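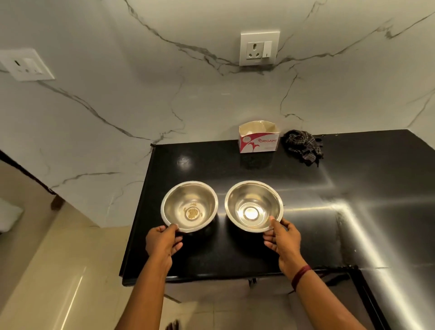 Two of a kind: steel bowls on the worktop, one still with a little something pale in the bottom.

The bowl that does everything

21 April 2025
By Leonie Kasten

Print this article | E-mail to a friend

My mother-in-law owns 26 steel bowls. I know this because she once sent me to fetch "the middle one" and I was gone for some time.

They live in a tower under her sink, one inside the next, and she can tell them apart by the noise they make on the worktop. I can't. To me they are all the same bowl at slightly different distances. But I have spent the winter cooking out of two plain ones of my own, same size, same rolled rim, and I have become the sort of person who brings them up at dinner.

It began in January, when I decided to soak things. Everyone I know soaks something. Lentils, rice, chickpeas, small pale seeds whose names I mumble in the shop. I had been doing it in a ceramic mixing bowl from Clivum, a handsome speckled object which weighs as much as a toddler and cost rather more to feed. Lifting it full of water with wet hands was exercise. Tipping it over the sink without losing half my supper down the plughole was beyond me.

Then the Clivum met the tap, and there was no more Clivum.

The steel bowls came from Ahn, a hardware shop near the station that also cuts keys and sells one kind of biscuit. They were in a stack by the door. The man at the till asked if I wanted a lid and I said no, grandly, and have been using a dinner plate ever since.

What you get for your money is a rim you can hold. Thumb over the top, fingers tucked under, and the thing goes where you point it. You can carry one in each hand. You can pour from one to the other and back again, and this is the whole secret of rinsing anything small: swirl, tip, refill, and let the second bowl catch whatever tries to escape. There will still be a smear of stragglers stuck to the bottom. A splash of water and a finger will shift them. My mother-in-law uses the side of her hand and gets every last grain, and looks at mine afterwards.

They have their faults. Steel shows every fingerprint, and on a shiny black worktop you get to see the fingerprints on that as well. They ring like a fire drill if you put them down carelessly before seven in the morning. They are useless in the microwave, as my neighbour will confirm, having come to the door. And they wander. Beat an egg in one and it sets off towards the edge, unless you park it on a cloth. Any cloth will do. The one I use has spent most of its life in a heap next to the tissues.

I did try the improved version. Dromon makes a mixing bowl with a silicone foot, a spout, a scale of measurements up the inside and a detachable handle in a colour it calls Fog. The foot came off in the wash. The handle detached, as promised, with 400 grams of red lentils aboard, and I was finding them behind the fridge at Easter. It now holds clothes pegs, and holds them very well.

As for size, buy bigger than you think. Chickpeas swell overnight with real ambition. Mine are 32 centimetres across, too wide for the cupboard they were meant for, so they sit out on the side looking busy. Dry them straight away if your water is hard, or they go cloudy and you'll find yourself rubbing them with vinegar on a perfectly good evening.

My mother-in-law came to inspect them last month. She picked one up, flicked it with a fingernail and listened. "Thin," she said. Then she washed the rice in it.

Next month: Skikurley's folding colander, and why mine won't.

Contact us | Copyright Leonie Kasten 2025. All rights reserved | Back to top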